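Folding

The job at Trorkby was four hours long and paid by the piece. I took it in August, when the shop on the corner closed and I had rent to find. The woman who hired me said there would be cloth on a table and I would fold it. I asked what kind of cloth. She said all kinds.

For two days I stood next to an older woman and watched her hands. She did towels first, then whites, then anything blue. She didn't talk much. When she finished a piece she put it down and looked at it, and if she didn't like it she shook it out and began again. They didn't pay her for the second time. I pointed this out and she said she knew.

On the third day I had a green sheet of my own to work on, and she worked the other side of it.

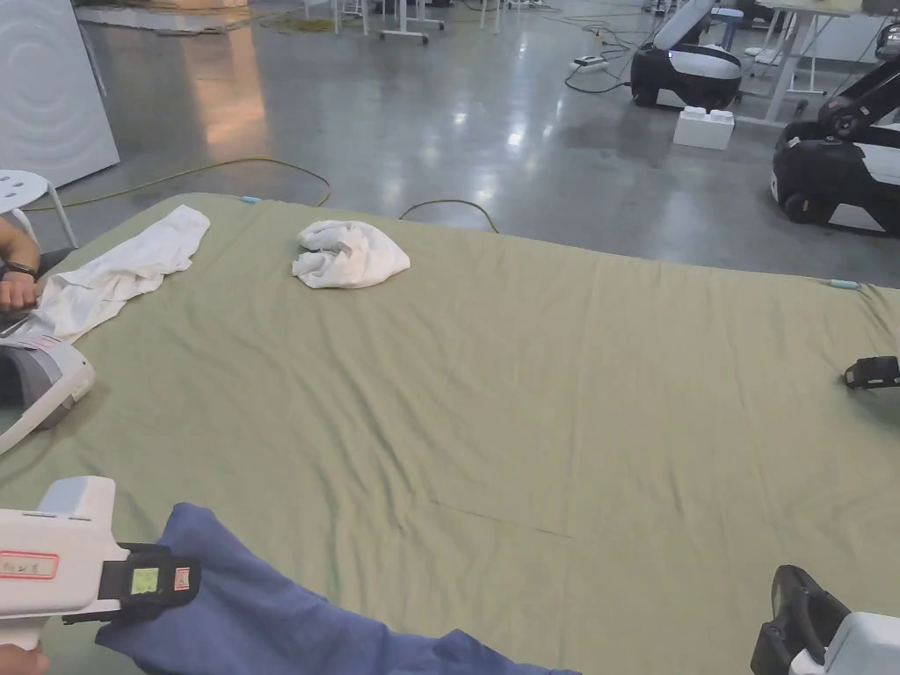
White towel, white cloth, and the blue one.

I had grown up in a house where nothing was folded. My mother took the clothes off the line and dropped them on the chair in the hall, and we dressed from the chair. If you wanted something from the bottom you lifted the whole pile with one arm and pulled with the other. When company came she carried the pile into the bedroom and shut the door. I was grown before I saw the inside of somebody else's linen closet, and I remember standing in front of it longer than was polite.

So I was slow. A towel is easy once you find the corners, but finding them takes time. The older woman could do it without looking. She ran her thumb along the hem until it stopped, and that was one corner, and then she did it again with the other hand. I turned mine over and over like a man looking for his keys.

The blue was worse. It had come in with a load from Harms, the boarding house down by the ferry, and it would not lie flat for me. I smoothed one side and the other side rose up. I folded it in half and it slid open. By noon I had done the towels and most of the whites, and the blue had been on and off my side of the sheet all morning.

"Leave it," she said. "Do it last."

"It is last."

"Then go eat."

We ate outside on the loading step. She had bread and an egg. I had nothing, and she broke the bread and gave me the bigger part. I asked her how long she'd been folding and she said since the cannery at Skasau shut down. Before that she had packed fish. She said fish was easier because it came all one size.

I told her about the chair in the hall. I don't know why. She listened and brushed the crumbs off her skirt.

"My husband was like that," she said. "After he died I folded everything he had. It took me a whole night. Then I gave it away, so I don't know what I did it for."

A truck backed in and we had to move our feet. The driver handed down 100 pillowcases, counted and tied, and she signed for them. Then we went back in.
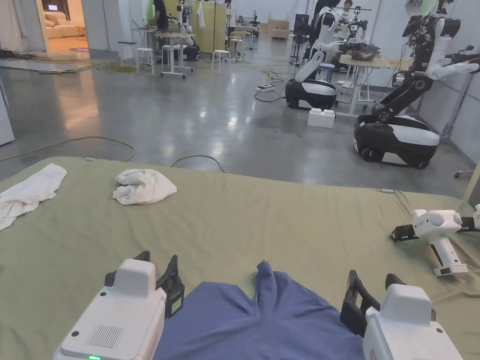

Can you fold a piece that's too soft to hold a crease?
Lay it out flat, smooth it from the middle toward the edges, and make fewer folds than you think you need.

That was on a card by the sink where we washed our hands. There was a whole row of them, typed, a question and an answer on each, and the tape had gone brown. I had walked past them for days. I read that one while the water ran, then read it again while I dried my hands.

Nothing on it was new. She had shown me the same thing on the first morning, only without words. I went back to the blue and laid it out and put my palms down in the middle. I pushed out slowly, first to the sides and then away from me. I could feel the little ridges go down. It was quiet enough to hear the cloth move.

I folded it once. I waited – I'm not sure what for – and folded it again, and I stopped there.

It wasn't good. One side hung out past the other by the width of a finger. I looked across at her and she was looking at it too. I thought she would tell me to leave it, because it was late and the truck would be back at five.

She didn't say anything. She went on with her pillowcases.

I took hold of the blue by the edge and shook it out.

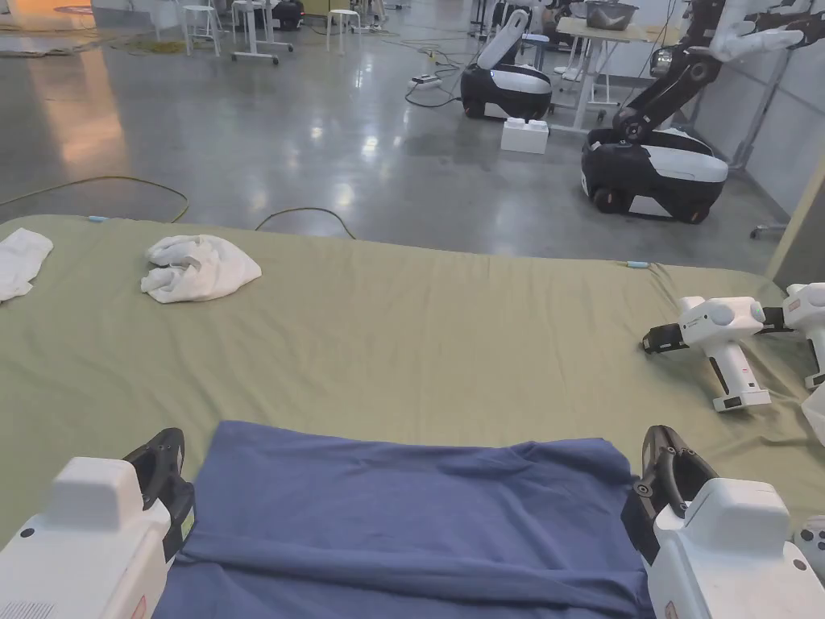

Photo: Sotora

The second time took me longer than the first. I found the corners with my thumb the way she did it, going along the hem and stopping. The edges met. When I set it down it stayed where I put it.

The truck came. She carried the towels out and I carried the whites, with the blue on top, and the driver put everything in the back without looking at it and pulled the door down.

She was already wiping her hands on her skirt.

"Tomorrow's sheets," she said. "Wear something with sleeves. It gets cold by the door."

I walked home along the tracks. The light was still on in my kitchen from the morning, and my other shirt was on the back of the chair. I hung up my coat and sat down on the bed to take my shoes off. After a while I got up and folded the shirt.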